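Sơn Hứa: «La costilla del tejido decide el pliegue»

Entrevista con el responsable de acabado textil de Irkier

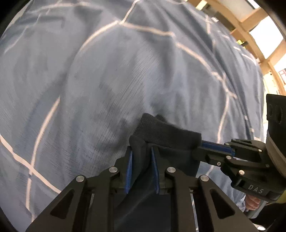

Tela gris azulada con líneas de tono melocotón claro; delante, una prenda gris oscuro con puño ancho acanalado.

Sơn Hứa lleva en el taller de Drolbridge el control de doblado y embalaje. Revisa 157 piezas por turno y trabaja con una regla sencilla: primero se clasifica por estructura del tejido, después por color.

«El acanalado recupera la forma, pero guarda la arruga si se apila con peso», explica. Para los géneros de costilla fina fija un máximo de tres dobleces y no admite pilas de más de 100 milímetros.

El estampado plantea otro problema. Una red irregular de líneas muy separadas no sirve de guía para doblar. «Con rayas tienes una referencia. Con un dibujo así hay que buscar la costura o el hilo», dice. En tonos medios, añade, los brillos y las sombras de la arruga se confunden con el dibujo, y por eso inspecciona con luz lateral.

Sobre los puños es más estricto. Quyên Hoàng, encargada de patronaje, pidió que se doblaran hacia dentro; Hứa lo probó dos semanas y lo descartó. «El puño ancho tira de la tela lisa que tiene debajo y la frunce. Se deja plano, con el canto a escuadra – y la manga se dobla después».

Las prendas oscuras van aparte, en bolsas Trusten. Casi todas las devoluciones de julio fueron por pelusa clara sobre punto oscuro. La próxima revisión del procedimiento incluirá el cepillado antes del cierre de la bolsa.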